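Paper cups replace mugs at Madau reading room

The reading room at Madau has changed how it serves coffee. From June, visitors get their drink in a black paper cup with a plastic lid, and the old china mugs are no longer in use. The room has 11 seats, and all of them face the wood-grain wall at the back.
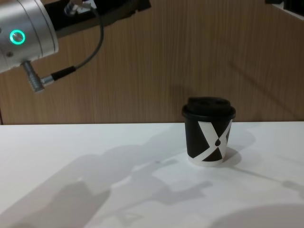

The change comes together with new white tables, delivered by the furniture firm Tarnus. The old ones were dark and had many rings from hot mugs. The reading room says that a closed cup is safer near books, and that it wants to keep the new surfaces clean for as long as possible. Cups with a lid may be taken to any table. Open cups must stay at the counter. 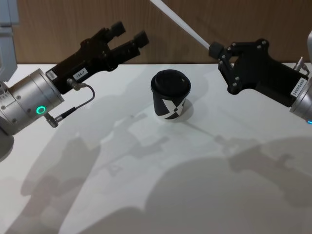 A lidded black cup with a white X design, on a white tabletop.

In the first month, 202 cups were given out. A coffee costs 2 euros, the same price as before, and a second one on the same day is half price. The coffee is still from the Gorau roastery. Used cups and lids go into separate bins by the door, and the firm Rind collects them every evening at 6.

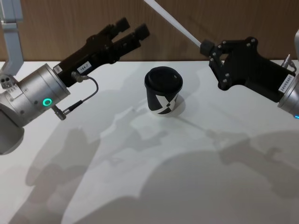 One regular visitor wrote in the guest book that the lid is welcome but the mugs kept the coffee hot much longer, and asked if people could bring their own cup from home. The reading room answered that this is allowed, as long as the cup can be closed.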